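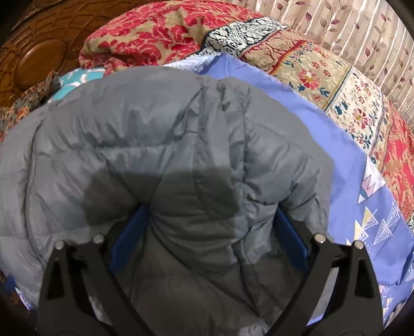

Closed-end fund discount

14 July 2019, by the Rirnwood Money Pages

A closed-end fund is a pot of pooled money, run as a company, whose shares are bought and sold on a stock exchange. The discount is the gap you find when those shares change hands for less than the value of the things the fund owns. When they fetch more, the gap is called a premium, and happy sellers tend to talk about it rather a lot!

The arithmetic is friendly enough. Add up everything the fund holds, take away what it owes, divide by the number of shares, and you have the net asset value per share. If that comes to 117 pence and the market price is lower, the shares stand at a discount.

Why the gap appears

A closed-end fund issues a fixed number of shares, and anybody who wants to leave has to find a buyer (an open-ended fund, by contrast, will simply cancel your units and pay you out). The price therefore drifts with the mood of the market. Poor results, high charges and holdings that are hard to value, such as forestry or private firms, all tend to widen the gap, and a small fund with few daily trades may sit at a discount for years on end.

The Pillirness case

Pillirness Trust is often mentioned by local savers. It was launched with 60 holdings, mostly smaller manufacturers, and for its first few years the shares kept close to asset value. Then its largest holding, Jundus, put off its dividend one November, and the discount widened quickly. The board bought back shares in blocks of 1,000 and later merged the trust with its neighbour, Morsy Income, after which the gap narrowed to 3 per cent.

What it means for a saver

A discount can look like a bargain, and sometimes it is, but a wide gap may well grow wider still. Most patient holders look at how it has moved over several years, and at the yearly charges, before they make up their minds.

Comments

tealeaf: Lovely clear page, thank you. I held Morsy through the merger and never quite followed the sums.

oldledger: Could you add a bit on borrowing? It makes the swings bigger both ways.

tealeaf: Seconded, I'd read that too.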